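Laundry corner, Keviscombe flat
Posted 2/18/21

Quick gallery, no time for a proper write up. Second stop in the small laundry rooms series, Crichton was the first (that one's still up if you want it, scroll down to June). People kept asking for the dryer so mostly it's the dryer. Click through for big versions. Cropping not great, sorry, will redo when I get a minute.

Dark gray everything. Glossy too, so wipe with a soft cloth first or every smear shows. Used the Pliltex cloths, 2 packs left in the drawer, need to order more.

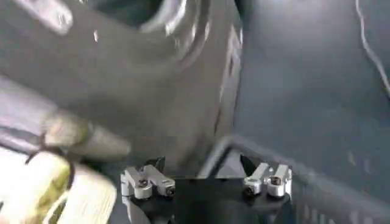
Gray curves, close up. Shiny along the edge.

Went back and forth on wall color for ages. Custel had a nice oatmeal but stayed with plain white in the end. Good call I think, the dark metal needs something quiet next to it. Doesnt feel cramped either, which was the worry with a big appliance in a narrow spot.
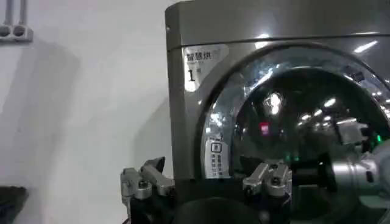

Door shut, silver-gray against the white wall. Label says 智慧烘, more or less "smart drying", big 1 underneath. Lights bouncing all over the glass.

For the ones who wrote in about the label: leaving it on for now. Peeled one off at Crichton and the glue took 3 goes to shift. Never again. Not without the right stuff anyway.

Also got asked about swing room. Measure with the door open, not shut!! Easy to forget when your planning on paper, and then the basket has nowhere to go.

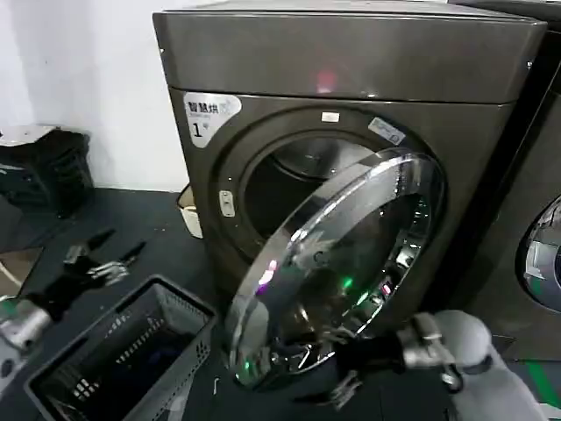
Door wide open, steel drum inside, dark gasket round the opening. Love that chrome rim.

6 more to sort from Keviscombe, shelves and the folding spot mostly. Will add them to this page when they're done. Comments are open, dont ask me about prices, I didn't keep the list.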